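Visit report: Irville home collection site
2025-02-26

Purpose of the visit was to see how manipulation examples are gathered in furnished rooms before we decide whether to send our own tasks there. Brosov runs the site. Witold Kalinowski and I attended for our side; Marianna Duda and Teodor Domański received us. The visit ran from morning setup to the end of the second recording block.

Setup

The site is an ordinary ground-floor home with its furniture left in place. Recording is done in the living room, on folding tables with a marble-patterned top. Two-arm tasks use the same tables as one-arm tasks. Domański prefers folding tables to fixed benches, as their position shifts a little between sessions and the learning system should not rely on a table edge being in one spot.

Each session records a head view and a wrist view from each gripper. The streams share one clock. An operator checks the clock offset before the first example and again after any restart. We saw one restart, caused by a wrist stream that failed to open. It took 3 minutes to clear.

Tasks

The task list for this block covers tableware: steel bowls, plastic cups, and combinations of the two. Each task has a one-line instruction, a start layout and an end condition. The operator sets the start layout by hand and is told to vary it. There is no printed template on the table. Duda said templates were used until November and produced examples that were too much alike.

Grasping a bowl by the rim is the hardest item on the current list. Polished steel gives strong highlights in the head view, and the rim leaves the fingers little to hold. Operators are told to close slowly and to keep the recording going if the bowl slips. Slips are labeled, and the recovery is kept as part of the same example.

Volume and review

The target is 208 accepted examples per task. A block is 20 examples, after which the operators change over. Review is done in the afternoon by Grażyna Tokarz, who plays all views side by side. In the last block she rejected 16 examples for one task. Most were missing a clear end state: the operator had stopped the recording before the arm was away from the object.

Tokarz also trims idle time at the head and tail of each example. Wrist views from idle periods often contain only floor. The floor segments are stored separately and used for checking exposure and finger position, and are excluded from the training set. I asked whether people standing near the robot are a problem in these segments. The rule is that faces are not recorded, and feet and legs are accepted.

Points for follow-up

Labels are entered in Mokier, an in-house tool. Export to our format is possible but drops the slip label. Kalinowski will send them our field list.

Background is not controlled. The television, shelves and ornaments stay where they are. For our purposes this is acceptable, but one living room is too few. Duda mentioned a second home, at Sikora, with a different floor and lower furniture. No start date was given.

Finger wear is not logged. We recommend a note at each finger change, with the session number.

Catrin Sayce has asked for raw files from one complete block, including rejected examples, before a decision on our tasks. Duda agreed to supply them on a drive.

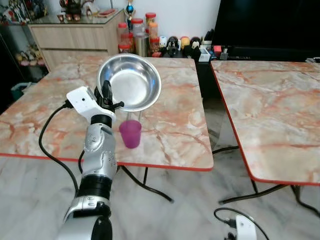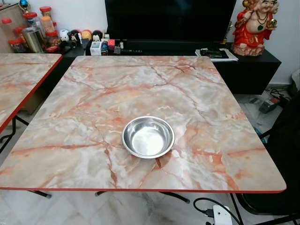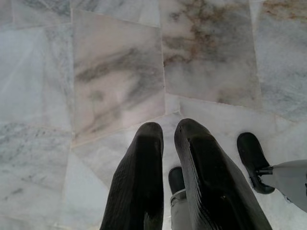
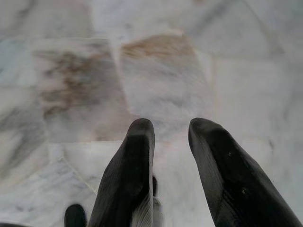 Irville site. First two: head views, bowl tasks. Last two: wrist views, fingers over the floor.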